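Narnard plywood mill to restart second press line in December

Sunday, September 29, 2019

The Narnard panel mill will restart its second press line in December after a shutdown to replace the hot platens and the hydraulic supply, operator Lemine said in a notice to customers.

The line makes light-faced plywood for furniture shops and interior fitters. It has run at reduced pressure since the spring, when inspections found uneven heating across 2 of the platens. Sheets from the affected openings showed weak bonding near the corners and were downgraded to packing stock.

Lemine said the new platens are drilled for a shorter oil circuit, which should hold the surface temperature more evenly through the press cycle. Rated output after the work is 492 sheets per shift. The old line averaged around 60 fewer.

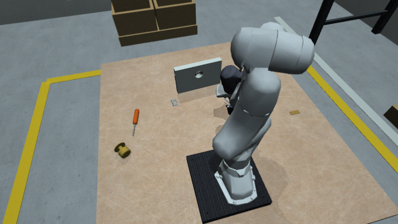
Supply until December

Orders for standard sheets will be filled from the first line and from stock held at the Nouri warehouse. Lead times for thicker panels are longer -- buyers are asked to confirm thickness and face grade before the end of the month.

Sanding and edge trimming are not affected. Cut-to-size work will continue at the Gamen yard, although orders that need matched faces may be held until both lines are running.

Prices for current contracts are unchanged. Lemine said a new price list, covering raw and pre-finished panels, will be issued with the restart notice.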